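Monday, pm. Gripper pair, Inon kit

Right unit first. Jaw closing late again, same as the Nondska one did in January. Counter reads 2,053 closes since last strip down. Service sheet says every 500, so well overdue, my fault.

Took the finger plates off, wiped the slides, no grit but the grease had gone to toffee. New grease (the Vik tube, not the grey stuff). Refitted with all screws finger tight, closed jaw on the 15 mm block, THEN nipped up. Do it in that order or the fingers toe in and you spend an hour chasing it.

Zero offset was 282, wrote it on the tape inside the lid. Re-zeroed twice, second time it held.

Then onto the snacks and the blue basket. Wrapped cakes are the good test, crinkly film and soft middle, you see straight away if the force limit is set too high.
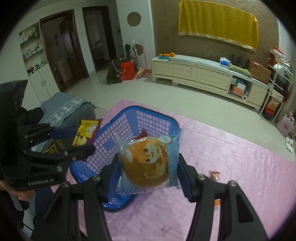 Force limit down one step from the Orance settings. Left unit not touched apart from checking screws. One was a quarter turn loose, upper one, threadlock on order. Dont run it flat out till thats in.

Basket lift next. Wide grip, so any play in the slides shows up as twist. Pads want to sit flat on the sides, if only the tips touch then go back and redo the block step. Mesh is bendy so lower force than you'd think.
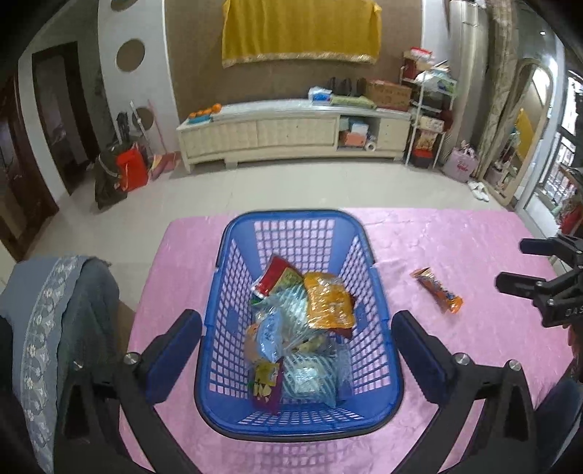
Basket hold, blue pads on the outer sides, packets inside.

Still to do:
- pads: clean with damp cloth only, NO solvent, lifts the glue
- spare screws, we are down to the odd lenghts
- reset counter on right unit (forgot)
- ask Orance for the new sheet, ours still has the old torque on it
- left unit strip down, same job, allow a morning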